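Horstead Community Boards > Buying and Selling > Used Computers

Thread: Is 485 too much for a refurb desktop??

kbotha_h
Need a computer for my mom, mostly email, photos, the church newsletter. The shop on Plornano Ave wants 485 for a refurbished Dell tower, monitor included. Guy was nice but kind of rushed me. Is that normal? Last one I bought was new and it died in 3 years so I dont trust new either.
Kgomotso

markley_mike
Way too much. Walk away.

S. Nyarko
Depends what's in it. Ask how old the processor is, how much memory, and whether the drive is new or pulled from something else. And get the warranty in writing — "we'll take care of you" isn't a warranty.

adomL
Agree with Salamatu. Also ask them to take the side off before you pay. Any decent shop will. You want to see the board, see if its full of dust.

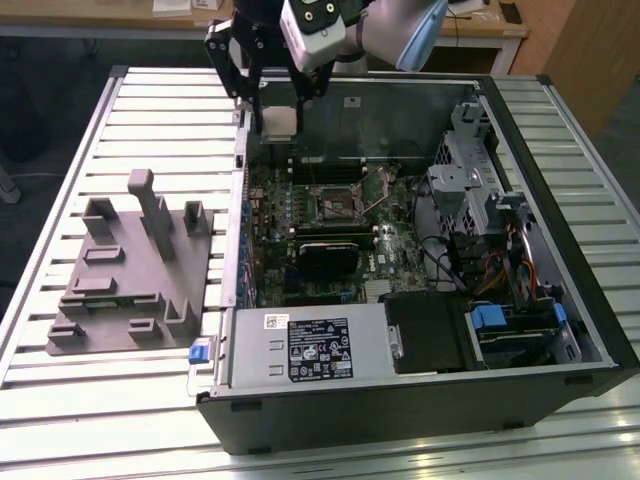 Sinan K.: dust tells you nothing, they blow it out with air before it goes on the shelf. Ask for the sticker date on the power supply instead. Mine was way older than they said, same shop btw.

adomL
ok fair, but a shop that won't open it at all is still a no from me

markley_mike
Or just buy a used office machine at the county surplus sale for 40 bucks and put a new drive in it. Did 2 that way. Both still going.

kbotha_h
Mike I can't put a drive in anything lol. And she needs it before Easter, surplus sale isn't till summer right?

Elikem_I
Surplus sale has one in March too. But it's as-is, no returns, and half of them come with no drive and no power cord. Not for somebody's mom imo.

Paid some 300 at Kurek last year for pretty much the same setup, keyboard and mouse thrown in. They called me the next week to ask if it was ok. Monitor was small tho.

S. Nyarko
Kurek is good. Slow, but good. Bring the old computer with you, they'll move the photos over while you wait. Ask first what they charge for that, my sister got a suprise on the bill.

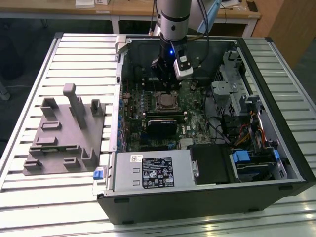 And if she has an old printer, check that it works with the new Windows BEFORE you haul everything home. Hers didn't. Ended up buying a printer too, so there went the savings.

Sinan K.
Kurek told me no returns on monitors, so look at the screen in the store. White background, check the corners.

kbotha_h
Ok calling Kurek tomorrow. Printer is ancient so thanks for that one. What's a fair warranty, 90 days? A year?

markley_mike
A year or forget it

Elikem_I
90 days is what most of them give. I'd take it if the price is right — a year usually costs extra.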